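モーンオンデン、共用ラウンジの給水サービスを刷新
個人用カップの持参を基本に、使い捨て紙コップの常備を終了

4月4日

コワーキング施設「モーンオンデン」を運営する株式会社イルトビーは、同施設の共用ラウンジにおける飲料提供の方法を全面的に見直し、本日より新しい給水サービスを開始しました。給水機の入れ替え、個人用カップの保管棚の新設、貸出用カップの導入、使い捨て紙コップの常備終了が主な内容です。対象は月極会員、法人会員、一日利用者のすべてで、追加料金はかかりません。

背景

モーンオンデンは開業以来、ラウンジの給水機の横に紙コップを置き、自由に使っていただく方式をとってきました。利用者の増加に伴って紙コップの消費も増え、3月の一か月間の使用数は2000個に達しました。夕方にはごみ箱がいっぱいになることが多く、清掃スタッフが本来の巡回とは別に回収に入る状態が続いていました。

会員からも改善を求める声が寄せられていました。3月に実施した会員アンケートでは99名から回答があり、このうち54名が「自分のカップを置いておける場所がほしい」と回答しています。自由記述欄では、給水機の水の出が遅いこと、昼休みに列ができること、流し台が狭く洗い物がしにくいことについての指摘が目立ちました。

当社はこれらの回答をもとに、設備と運用の両面から見直しを進めてきました。

新しい給水サービスの内容

給水機は、カヴァナ社製の据え置き型に入れ替えました。冷水と常温水に対応し、従来機より注ぎ口の位置が高いため、背の高い水筒やボトルもそのまま置いて給水できます。設置場所はラウンジ奥の壁沿いで、これまで入口付近にあった給水機は撤去しました。入口付近は通行の妨げになっていたため、今後は荷物の一時置き場として使用します。

お湯については、安全面を考慮して給水機からは切り離し、流し台の横に電気ケトルを用意しています。使用後は中の湯を捨て、ふたを開けた状態で戻してください。
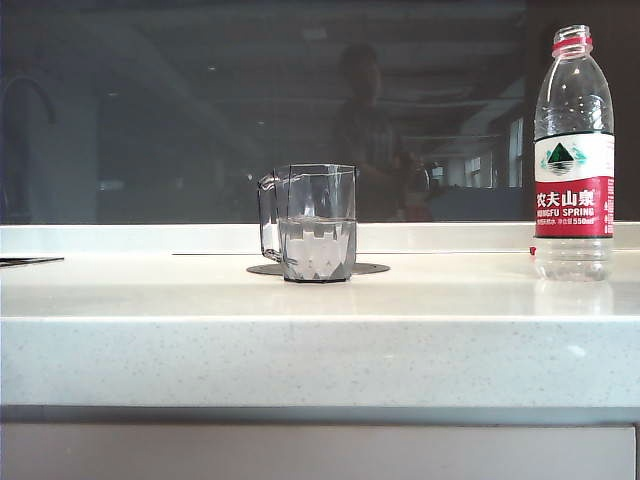 個人用カップの保管棚は、会員番号ごとに区切った扉付きのものです。月極会員は申し込みにより一人一区画を利用できます。法人会員については、契約人数に応じてまとまった区画を割り当てます。保管できるのはカップ、水筒、ティーバッグなどの乾物に限り、開封済みの飲料や生ものの保管はできません。毎月末に棚の清掃を行いますので、その際は中身をいったんお持ち帰りいただくか、受付に預けてください。

カップをお持ちでない方には、受付で貸出用カップをお渡しします。陶器製と樹脂製の二種類があり、返却は当日中にお願いします。返却されたカップは当社スタッフが食器洗浄機で洗浄し、乾燥させてから次の貸出に回します。破損した場合は申し出てください。弁償は求めません。

流し台も作り替え、幅をこれまでのほぼ二倍に広げました。スポンジと洗剤は備え付けのものを使用できます。水切りかごに残されたカップは翌朝に回収し、受付で11日間保管した後、引き取りのないものは処分します。

来客対応について

会議室を利用する際の来客用飲料については、従来どおり事前予約制で提供します。ペットボトル入りの水、または温かい茶を選択できます。予約は会議室の予約画面から、利用開始の一時間前まで受け付けます。人数の変更がある場合は受付まで連絡してください。ペットボトルの持ち込みに制限はありませんが、空いたものはふたとラベルを外し、ラウンジの分別箱に入れていただくようお願いします。

イベントなどで大人数の飲料が必要な場合は、紙コップを有償で手配することもできます。この場合の申し込み期限は三日前です。
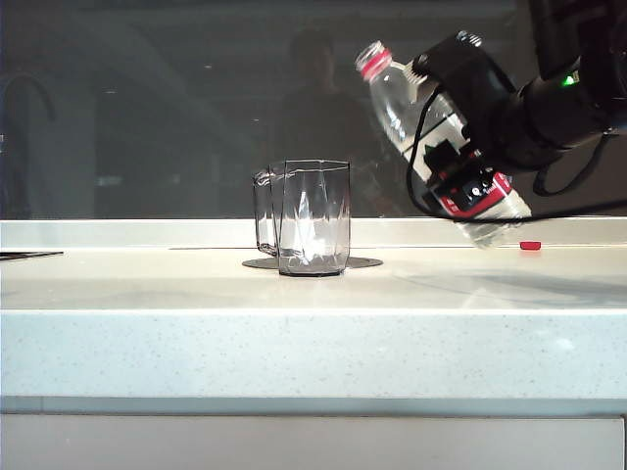 近隣店舗との連携

今回の見直しに合わせ、モーンオンデンと同じ通りにある喫茶店「モークリー」と提携しました。会員が会員証を提示し、自分のカップを持参した場合、持ち帰りのコーヒーと紅茶が割引価格になります。割引の対象は平日の営業時間内で、焼き菓子や軽食は含まれません。モークリーでは以前から持参カップの利用を受け付けており、今回の提携は同店からの提案を受けて実現しました。

施設責任者のコメント

モーンオンデン施設責任者のイネス・カーネギーは次のように述べています。

「アンケートの回答を読むと、紙コップを便利だと感じている方も一定数いらっしゃいました。急に使えなくなると困るという意見ももっともだと思います。そのため、貸出用のカップは余裕をもって用意しました。足りない時間帯があれば数を増やします。しばらくは受付のスタッフがラウンジの様子を見ながら案内しますので、使いにくい点があれば遠慮なく声をかけてください」

移行期間と今後の予定

紙コップの在庫が残っているため、当面の間は受付で申し出のあった方に限りお渡しします。在庫がなくなり次第、配布を終了します。終了の時期は館内の掲示板と会員向けのお知らせで案内します。

給水機のフィルター交換は当社が定期的に行い、交換日を本体側面の記録票に記入します。交換作業中は給水を停止しますので、その間は流し台の浄水用蛇口を利用してください。

また、二階の小ラウンジにも同型の給水機を設置する計画があります。配管の位置を変更する工事が必要で、現在、建物の所有者と工程を調整しています。工事中は小ラウンジの一部を使用できなくなる見込みです。日程が固まり次第、改めてお知らせします。

保管棚の申し込み方法

受付備え付けの用紙、または会員ページの申請欄から申し込めます。区画の位置は先着順で選択でき、受付で鍵をお渡しします。退会時には鍵の返却が必要です。鍵を紛失した場合は交換費用の実費を負担していただきます。

施設概要

名称:モーンオンデン
運営:株式会社イルトビー
事業内容:個室、固定席および自由席の提供、会議室の時間貸し、法人登記用住所の提供
設備:ラウンジ、会議室、電話ブース、複合機、ロッカー、駐輪場

本件に関するお問い合わせ

株式会社イルトビー モーンオンデン運営部
担当:カーネギー
取材および館内撮影を希望される場合は、事前に運営部までご連絡ください。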